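# Kitchen shelf week, the gallery

Hi again! I promised pictures once the Trasby apartment was in some kind of order, and the kitchen was the room I was dreading most, so of course that's where I started (and where I got stuck for most of a week).
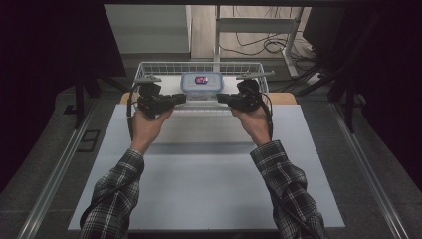

The big question for me was always going to be lids. I moved in with a bag of 93 lids and containers, everything from soup tubs to those tiny dressing cups, and a good half of them didn't belong to each other anymore. So rule number one in this kitchen is that a container keeps its lid ON, even when it's in storage. Yes, it takes up more room. No, I don't care! I would much sooner give up shelf space than stand there at dinner time trying seven lids on one box. The white wire basket is what made me brave enough to try it, because it's wide and shallow and you can't stack things into a tower in there and forget about them. The clear container with the light blue snap-on lid is my favorite kind, too. You can tell there's a little something red and purple inside without opening it, and that's all I ask of a food container.

## Getting the basket right

I went through three baskets before settling on wire. The first was a deep fabric one from Nudness, very pretty, and it swallowed everything I put in it. I found a packet of rice crackers at the bottom that I'd already replaced twice. The second was solid plastic and fine for onions, but crumbs collected in the corners and I'm not a person who wipes corners.

Wire lets the crumbs fall through onto the shelf, and a shelf I will wipe. If you're shopping for one, run your finger along the rim before you buy it. Some of the cheap ones have a rough weld right where your hand goes, and you'll catch your sleeve on it every single morning.

## What goes in with what

My system, such as it is:

- **Snack basket:** small clear containers only, one layer, lids on. Anything that needs two layers gets its own basket.
- **Baking basket:** flour, sugar, the good cocoa, plus the sprinkles I keep buying.
- **Odds and ends:** birthday candles, rubber bands, twist ties. I gave this one a limit of 15 things and it's already cheating.

I did try labels. I had a whole sheet of them from Edum, cute little cream ovals, and they peeled off in the dishwasher and stuck themselves to my forks. Now I just buy clear boxes and look at what's in them. If a box is cloudy from too much tomato sauce, it gets demoted to holding screws or buttons.

## The colored lids thing

A few of you asked in the comments on the last gallery whether I color-code. Sort of? Blue lids are for snacks and anything that gets eaten straight out of the box, and red lids are for leftovers. Green was supposed to be for vegetables, but I lost two of the greens in the move, so vegetables are now whatever's left. I wouldn't buy a new set just to do this. Use what you have and see if it sticks after a couple of weeks.

## Still to do

The drawer beside the stove is a disgrace and I'm not showing it to you yet. I also want a second basket in the same size for the upper shelf, and the shop on Govindasamy Road says they'll have more in November. I paid 80 for two shelf risers that turned out to be half an inch too tall for the cabinet, so those are going back as soon as I find the receipt, which I think is in the odds and ends basket.

Next gallery will be the linen closet. If anyone has a way of folding a fitted sheet that doesn't end in a ball, please leave it in the comments, I've watched so many tutorials and my sheets look exactly the same as before.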